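About Skostovell

Who we are

Skostovell reads public contracts so that you can go on not reading them. We are a small newsroom covering how state, county and city governments buy things: roads, fences, software, snowplow blades, consultants who explain why the last consultants were expensive. If a public body signed for it and somebody got paid, we would like to see the paperwork.

We started because Toshio Sekiguchi, then a statehouse reporter, asked for the bid documents on a bridge repainting job and received 1360 pages, most of them upside down. He read them all. His editor at the time gave him twelve inches of column space and asked whether there was a puppy angle. He left that June and took the boxes with him.

We publish twice a week, more often when a legislature is in session and people get careless. 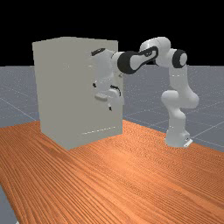

What we cover

Our beat is the unglamorous half of politics. We don't do polls, horse races or what the governor's dog did. Other outlets handle these things with real dedication.

We look at who bid, who was allowed to bid, who wrote the rules for bidding, and whether those people had dinner together. We look at change orders, the polite name for the part where the price goes up. We track campaign donations from contractors and their spouses, and in one memorable case from a contractor's nine-year-old, who turned out to have strong views on highway funding.

Our longest-running project is the Donov file, a searchable collection of no-bid awards from counties across our coverage area. It holds 206 awards at present. Each one links to the original document, along with the reason the county gave for skipping competition. "Urgent need" is the popular choice. One county has had the same urgent need for parking meters four budget years in a row.

Who works here

Toshio Sekiguchi is the editor. He assigns stories, cuts them in half and writes most of the headlines, for which he apologizes.

Kazue Uchida runs the records desk. She files our public records requests and the appeals that follow, and she knows the fee schedule of every clerk's office we deal with. Some of them call her to check it.

Haruto Nomura covers transportation and public works. He spent years estimating costs for a paving company before he switched sides, and he can still tell you what a mile of guardrail ought to run. He will tell you at parties, too.

Edeltraud Petersen covers legislatures and lobbying. She sits through the subcommittee hearings that start at 7:30 in the morning, a time chosen, we assume, for the convenience of farmers.

Kohei Miyazaki looks after the data and the website. Complaints about the search box go to him. He agrees with you about the search box.
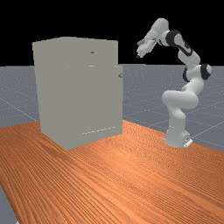 We also use freelancers, and we pay them on publication at rates posted on our pitch page. If you live in a county where the local paper has closed and you own a comfortable chair for long meetings, please write to us.

How we are paid for

Readers cover most of our costs. The rest comes from the Plendar Fund, which supports local reporting and has never asked us to change a story, and from Kikuchi, our yearly workshop for people who want to learn how to read a city budget. It sells out, and we find that both cheering and a little worrying.

We take no money from political parties, candidates, or companies holding or seeking public contracts. A company once sent us a fruit basket during a bid protest. We sent it back, with regrets, particularly about the pears.

Any donor who gives enough to matter is listed by name on our funding page. If we report on one of them, the story says so near the top, where people will see it.
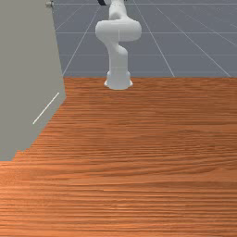

Robot arm on a wooden tabletop, computer rendering.

Corrections

We get things wrong. When we do, we fix the story, say what was wrong, and leave the note up for good. Please send corrections to the records desk with the headline and, if you have it, the document that proves us foolish. Kazue answers every one, usually by the next morning.

Disagreeing with our tone is not a correction, but Toshio keeps a folder of those as well and reads from it when morale is low.

Sending us documents

Paper is fine. So are scans, spreadsheets and photographs of whatever was taped to the door of the planning office. Tell us where you got it and whether you can be named. We won't publish a source's name without permission, and we won't print anything we haven't checked against a second record or a second person.

If you work for a public agency, don't use your office computer or your office phone to reach us. Kazue has seen the logs, having requested them.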